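Tokard lever handle on backplate, silver finish -- three months on a bathroom door
Reviewed Jan 4, 2020

I don't trust door furniture that is sold on the word "timeless". Tokard uses it twice on the packet. Still, the old knob had to go, Stavley had the lever set in stock, and I didn't fancy paying twice as much for the Kemppainen one that everybody on the forums goes on about.

It went on in October. Fitting took me 40 minutes, most of them spent finding out that the template printed on the back of the box is not to scale. Hold the backplate itself against the door and mark through the holes. The screws supplied are soft and I chewed the head of one on the second turn, so use your own.

The door is a dark reddish-brown panelled one with a glossy finish, and I half expected a silver handle to look like something off an office. It doesn't, much. The narrow plate helps. 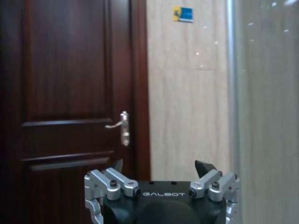
My doubts are mostly about the spring. It was firm for the first few weeks and has been getting lazier ever since. The lever still comes back up, but it takes its time, and on a bathroom door that gets used all day I'd want better. Tokard claims testing to 3,000 cycles, which sounds grand until you work out how often a family goes to the loo.

Cleaning is a mixed story too. The brushed finish hides fingermarks well enough -- better than polished chrome would -- but limescale creeps in where the lever meets the plate, and you need an old toothbrush to shift it. An ordinary towel only gets at the flat part. The instructions say no sprays of any kind, in a room full of steam and shampoo. Good luck with that. 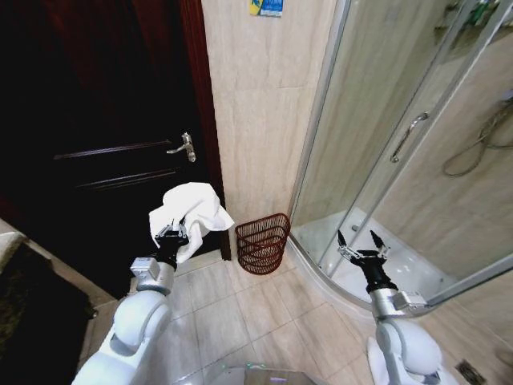 The handle on its door, with the wastebasket in the corner by the shower.

The shape I do like. The curve is easy on the hand and I haven't caught a sleeve on it yet, which I did weekly with the Sullen levers in our last place.

Would I buy it again? For a cupboard or a spare room, yes, at the sale price. For a busy bathroom I'd save up and try the Kemppainen, though I'd want to see inside the spring housing before I believed a word about that one either.

Three stars, and it may drop to two by summer.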